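Search this site Enter keywords Go
Home | Facilities | Inspections | Forms | Contact

Fatgate Community Hall: Kitchen and Serving Area Safety Checklist

Last updated: 2 February 2024

Inspector: Marjorie Wragg
Areas covered: main kitchen, serving area, dry store

1. Exits and walkways. Both exit doors open fully. Walkway to the dry store partly blocked by stacked chairs. Chairs to be removed before the next booking. FAIL

2. Fire extinguishers. Tags current. Bracket by the range is loose and must be refastened. PASS WITH COMMENT

3. Electrical. Outlets tested. Cord on the Siriwan warming cabinet is worn near the plug. Unit tagged out of service. FAIL

4. Counters and work surfaces. Surfaces must be free of chips, open seams and sharp corners. Stone tops are to be wiped with a neutral cleaner only.

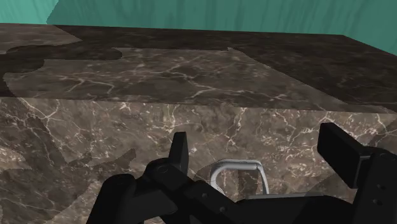 Khrystyna Hrytsenko commented that the neutral cleaner has been out of stock since the last inspection and that renters have been bringing their own. Supply to be reordered from Flelletti. OPEN

5. Shelving. Posted limit is 600 pounds per bay. Label missing on bay 2. Replacement requested.

6. First aid. Burn dressings expired. Eye wash in date. FAIL

Failed items must be corrected within eight working days and reported to the Sturkeck office in writing. The next full inspection is scheduled for April.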